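Open Cubby Shelving in the Small Bedroom: A Record of the Decisions Taken

The second bedroom of the house on Poltdale was used for storage until March. It is a small room with white walls, and over several years it had received everything that was not wanted elsewhere: bedding, board games, a sewing machine, two boxes of cables and a large quantity of toys. The household agreed that the room should be returned to use as a bedroom for visiting children, and that its contents should be placed in one unit of open shelving. The present entry sets out how that unit was chosen, how it was positioned and how it is to be filled. Readers of the earlier entry on the hall closet will find that many of the same principles apply.

Selection of the unit

Closed furniture was considered first. A chest of drawers from Okonkwo had been in the room since we moved in, and its condition was sound, but its drawers were deep and their contents were seldom seen again after the first week. A wardrobe was ruled out on account of the door swing. An open unit with square compartments allows a child to see what is kept where, and allows an adult to see at once what has not been put back.

The unit purchased is the tall white model from Jirkura, which stands freely and has three columns of compartments. The price was $323, delivered. A lower and wider version was available for $200, but it would have taken the wall space required for the bed. The assembly instructions are clear except at the stage concerning the side panels, where the rows of small pre-drilled holes are easily confused with one another. It is advisable to lay both side panels on the floor and compare them before any fastening is inserted. I did not do so, and one panel had to be removed and turned.

The chest of drawers went to Leonilde Moreira, who lives two streets away and has a use for deep drawers. She also lent the hand truck.

Position in the room

The unit was placed against the white wall, with its open side facing into the room. Two other positions were tried on paper. Under the window, it would have blocked a portion of the light. Beside the door, it would have been struck by the door handle. The chosen position leaves the floor clear in front of the compartments, and this matters more than might be expected, as a person carrying a basket needs space to step back and set it down. 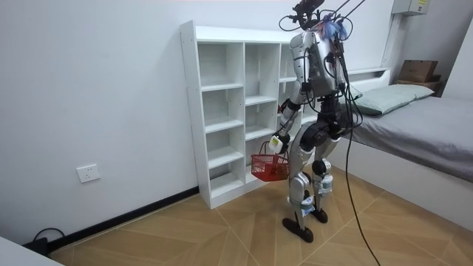 The question of baskets deserves separate treatment. Open compartments are suitable for objects that stand up by themselves and hold their shape. They are much less suitable for small items, which migrate to the back and remain there. For such items I recommend a small plastic basket with a handle and mesh sides. The handle permits the basket to be carried to wherever the items have been left, and the mesh sides permit the contents to be identified from across the room. Lidded boxes were tried in the hall closet and were abandoned within the month. The lids were found in one place and the boxes in another.

Baskets should be measured against the compartment before purchase, with the handle raised as well as lowered. A basket which fits only with its handle folded flat will be put away with the handle up, and will then be left on top of the unit. Dotgate, the household goods store on the main road, allows returns on baskets provided that the paper label is still attached.

Order of filling

The temptation with a new unit is to fill it on the first evening. I would advise against this. The compartments were left empty at the outset, and categories were assigned before anything was brought in from the boxes. The following arrangement was adopted.

Lower compartments: toys in daily use, including the play food, soft animals and building pieces. A child of four should be able to reach these without assistance.

Middle compartments: books, puzzles and drawing materials.

Upper compartments: spare bedding, the sewing machine and items for adult use only. Heavy items are an exception. The sewing machine has since been moved to a bottom corner, on the advice of my sister, and I concede that she was right.

No compartment is to be filled to its full height. A hand must be able to enter above the contents and withdraw one object without disturbing the others. Where two objects are placed one on top of the other, the wider and flatter object should be underneath. Stacks of three have been discontinued.

It is also useful to rehearse the arrangement with a few odd items before committing the entire contents of the room. Small rounded things are a good trial, as they show whether a compartment is too deep for easy reaching, and whether its height is comfortable for the person who will be using it.

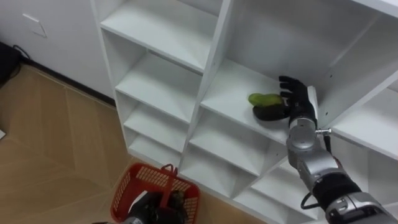

A green item resting on a dark oval one in a middle compartment, right-hand column.

Several adjustments followed from the trial. Play food, which had been intended for the lower compartments without a basket, has been given a basket of its own. The books have been moved one column over so that they stand nearer the bed. The drawing materials remain where they were.

Quantity

Readers have asked how much a unit of this kind will hold. The loose building pieces alone came to 525, counted by my nephew over one wet afternoon, and they occupy a single basket. The puzzle of 1,000 pieces is kept in its original box and stands on its side. Two bags of soft animals were set aside for donation, and one of the two has been quietly reopened on request.

Maintenance

White shelving shows dust promptly. A dry cloth is sufficient for the boards, and the inner corners may be cleaned with a soft paintbrush. Felt pen should be treated the same day with a damp cloth and a small amount of dish soap. The unit should be fixed to the wall with the bracket supplied before children have unsupervised use of the room. The two boxes of cables have not yet been assigned a place and are at present in the hall.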